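Ticket 2379: Replacement finger pads and second hand-held gripper, cost approval
3 min read

Status: Waiting on quote
Opened by: Mariama Annan
Assigned to: Ngan-ling Yang
Site: Ustinbridge

Request

We have one hand-held gripper in service and need a second before the cabinet and drawer tasks begin. The Bravel line in the equipment budget has 800 left for this period. Grirnetti lists the complete hand-held unit at 700, without spare pads. Please confirm whether pads can go on the same order or need their own.

28 Mar 2020, Annan

Checked the parts list against the order form. The form has the finger bodies and the soft pads as one line item. The old form had them separate. If they are only sold as a set, each pad change means paying for fingers we don't need, and the yearly figure in the January plan is wrong. Asked Grirnetti for a pad-only part number.

Update, Yang

Grirnetti replied. Pads are available alone at 31 per pair. Markers are not included with the pads and stay with the finger bodies, so a pad swap should not require new markers. I would still budget time for a calibration check after each swap. The check takes one person and blocks the unit while it runs.

Before approving the second unit I want the task list settled. The plan says "cabinet, doors and handles" and gives no object sizes. Finger opening is the main difference between the two models on offer, and the wider one is over budget.
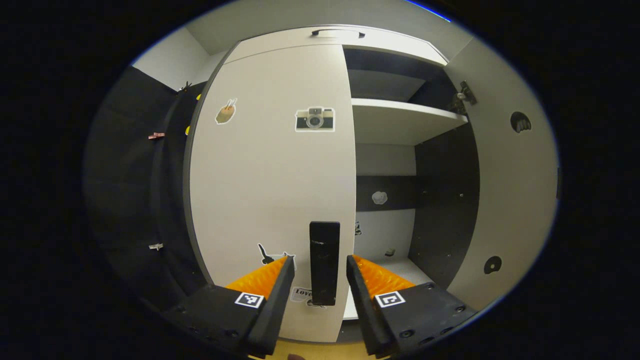 Fig. 1. Cabinet task, gripper fingers on either side of the black bar. Orange ribbed pads, square marker on each finger.

Update, Annan

Task list attached to the plan. Upright bars and door edges stay in. Recessed handles are moved to the second phase, pending a test with the standard fingers. I don't see a case for the wide model in this round.

Chung asked whether the second unit could be shared between the two benches. Possible, but then the calibration record has to travel with it. I would put the record number on the case and keep one log.

Update, Yang

Agreed on the standard model. Proposed order:

- Hand-held unit, standard fingers: 700
- Pads, one pair: 31

This fits under the limit before shipping. Shipping is not on the quote. I have asked for a revised quote with shipping shown as its own line, and for the lead time on pads ordered alone.

Open items

Revised quote from Grirnetti (Yang)
Correct pad cost in the January plan (Annan)
Recessed handle test, standard fingers (not assigned)

Contact the equipment desk | © 2020 Bravel | Back to top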